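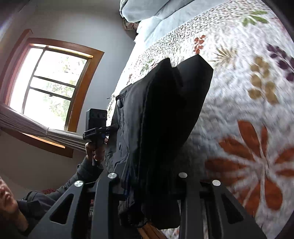
Learning your first shaker pattern

When Melati Tjoa first handed me a shaker at the Prurnbridge evening class, I thought I'd have it down before the tea break. It took me until December! So please be patient with yourself, and start slow – slower than feels sensible.

1. Set your metronome to 70. Hold the shaker level at chest height, with your wrist loose.

2. Push forward on the click and pull back halfway to the next one. Count "one and two and" out loud, even if the family laughs.

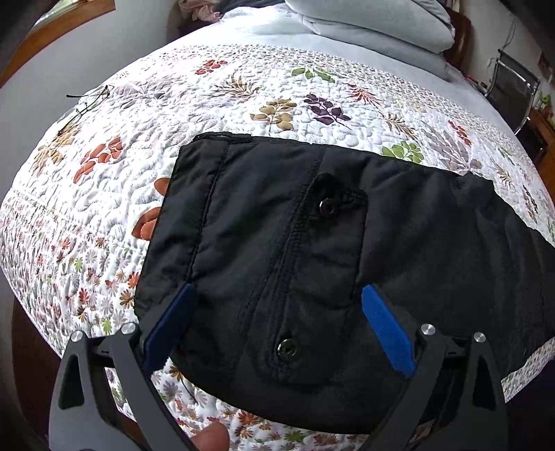 Keep going until both strokes sound equally strong. The pull back is nearly always the weaker one, and mine still is on a bad evening.

3. Now lean a little on the forward stroke of two and four. Keep the rest small and even, and let your elbow do less than it wants to.

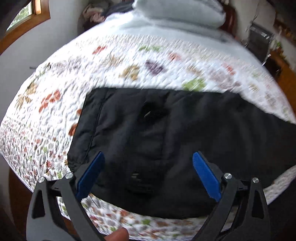
4. Play for 7 minutes without stopping, then shake out your hand and have another go. If your forearm aches, you're gripping too hard.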